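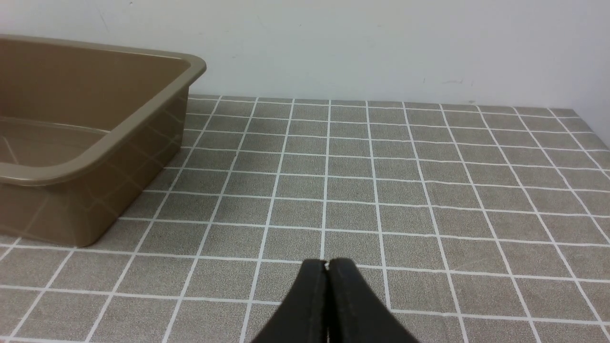 Rolland Site, Handling & Packing Team

Open day talk, speaker notes. Niamh Ó Briain
9 Oct 2018. Slot is 18 min plus questions. DON'T run over, the Arkard people are on straight after

START
- Hello, thanks for coming, fire exit behind you, coffee at the back
- Who I am. Packing side first, robots later. Not an engineer by training, say so early, people relax
- Ask for hands: who has seen one of these arms up close? (If most of the room, skip the next bit)

WHAT YOU'RE LOOKING AT
- Slide 1 stays up while they sit down. View from the wrist. Fingers at the bottom, nearly closed. Brown bin to the left, grid on the table
- Point out how little it gets to see. The bin runs right out of the picture on the left. We walk up to a table and see all of it, the arm gets this
- Grid: squares look tiny by the wall and big near the fingers. Same squares! Good one for the kids, ask them why
- Shiny plastic. Look at the rim, there's a light streak along the front edge. Cameras don't love shine. Come back to this in the Premo bit

WHY BINS
- Everything in our building moves in a bin. Parts come in a bin, go out in a bin
- Boring job, sore shoulders. I did it for 3 years so I'm allowed to say it
- Reaching in past a rim is harder than picking off a flat table. Sides get in the way, wrist has to tilt. Do the arm thing with my elbow here
- Don't get into the math

THE PREMO BIT
- Premo = our name for the picking software. Ondow = the cell it runs on. People mix these up every time, say it twice
- First tries in February. Bad. Kept closing on the rim and stopping. Tell the story about the sponge
- Changed the lamps, moved them off to the side. Helped a lot more than the new code did (Arkard will tease me for this, fine)
- Last long run: 200 picks, 21 misses. Say the misses out loud, dont hide it. Most were thin flat things lying up against a wall of the bin
- A person still checks every bin before it leaves. Somebody will ask about jobs. Answer straight: team is same size as last year, two of us moved over to looking after the cell. I can't promise about next year and shouldnt try

DEMO
- Walk them over in two groups, small kids at the front
- Stay behind the yellow tape. Arm is slow in demo mode but tape is still tape
- Let it do one pick on its own first, no talking. Then one with me explaining
- Someone from the crowd picks the item. Allowed: sponge, wooden block, tennis ball. Not allowed: phones, car keys, glasses (we had glasses last time)
- If it misses, let it try again. Don't reach in and fix it!! Red button is on my side, Rolland safety desk wants me next to it the whole time
- If it stops dead, go back to slides and do the sore shoulders part longer

QUESTIONS I ALWAYS GET
- How strong is the grip? Enough for the block, gentle enough for the ball. Let them squeeze the spare finger, its in my bag
- Does it learn by itself? Not overnight, no. We collect the misses and go through them by hand
- What does it cost? Send them to the front desk, I don't have the number
- Can it do laundry. No

END
- Thank the Ondow crew by name, list is on the back of this sheet
- Sign-up for the evening tour is by the door
- Hand over clicker. Take my bag this time

Contact the Handling & Packing Team | © 2018 Rolland | Back to top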